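Year One, More or Less

So I quit in May. The job I mean. I had the savings, I had a domain name, I had a drawer full of paper samples and a very patient sister. No plan. Mirkex was going to be a planner company, then it was a sticker company for maybe two weeks, and now it's letterpress notecards, which is what I wanted at the start and was too scared to say out loud.

Typing this fast before the kid wakes up from his nap, sorry for the mess.

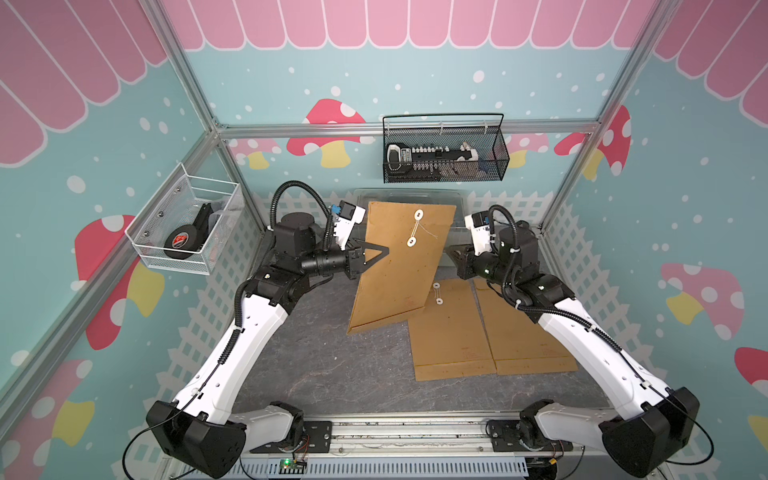
Mushrooms and polka dots. My kind of wall.

Ok, numbers, since people keep emailing to ask. The first print run cost me $2641. I made back $2528. Yes that is a loss. Yes I cried in the car. But I had priced every card like I was apologizing for it, and Zewditu Gudeta (she ran a bakery in Trisholm for years, sold it, now she just tells people the truth over coffee) looked at my price list and said "who is paying you?" Nobody was. I put the prices up the next morning. Lost two shops. Kept the rest.

Second run brought in $3323. Not rent. Still, I bought myself a decent chair.

Things I would do different. Order the heavy stock first instead of talking myself into the cheap one. Get a separate bank account on day one, not in month seven when its all tangled up with groceries. Ask Stellan Brekke about the wholesale terms BEFORE signing and not after. He was nice about it. He was also right about every single clause.

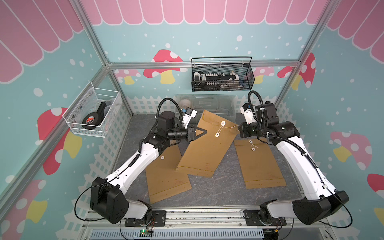
Three kraft envelopes on a gray marble pattern. Still my favorite brown.

The hard part is the hours though. I thought working for myself meant mornings off. Ha. I packed orders until midnight most of the winter, and I missed my cousin's whole birthday for a stationery fair that sold me about 90 cards and a headcold. My husband has started calling the dining table Hidby, as in a far away country I have moved to. Fair enough.

Would I go back? I think about it on Sunday nights, mostly. Benefits. A printer somebody else has to fix. Then I open the drawer and pull out the proof of the fern card, the first one that came out right, and no. Not yet anyway.

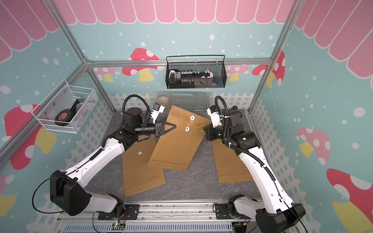 What's next

A smaller fall line. Four designs, maybe five if the fox ever stops looking like a dog. Ottar Ekström is cutting the new plates and says they'll be done when they're done. Also a proper website, becuase the one I have takes forever to load on a phone and two of you have told me so, thank you, I know.

Comments are open. If you've done the wholesale thing and lived, please tell me how you handle returns.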